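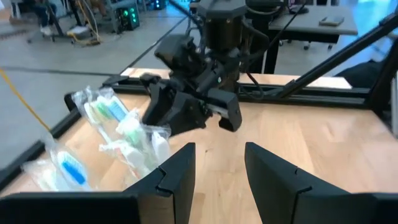

Oiling a pale wooden worktop: how many coats?

kpurves
Fitted the new worktop in the utility room last weekend and it's still bare. The tin of Grullwood oil says two coats. The man in the shop said four at least, and more near the sink. Which is it? I've got one litre and the top is 2 metres long.

lachlan_l
Four. Thin ones, with a cloth, and leave each overnight. The tin is being optimistic. Do the underside as well or it may cup.

Tosh79
Disagree about four everywhere. I did two on mine and a third by the taps, and it's been fine for a couple of years. After that you're mostly polishing the surface. Agree about the underside.

lachlan_l
Depends how much water it sees. Mine went grey behind the tap after one winter with three coats on it.

Tosh79
Was the end grain sealed round the cut-out? That's usually where it gets in.

lachlan_l
It was, yes.

ailsamac
Will oil turn it yellow? I have a light one too and want to keep it light. Zinach do a white-tinted oil but it's £23 for a small tin.

Tosh79
Any clear oil will warm it up a bit. Try it on an offcut first. The tinted stuff works but stir it often, the white sinks to the bottom.

kpurves
No sink in this one, only the dryer underneath. So I'll do three on top and two below, and see how far the litre goes. Does it need sanding between coats?

lachlan_l
Light rub with fine paper after the first, when the grain lifts. Lay the cloths out flat outside to dry before you bin them, they can catch fire if they're bunched up.

kpurves
Will do. Starting Sunday.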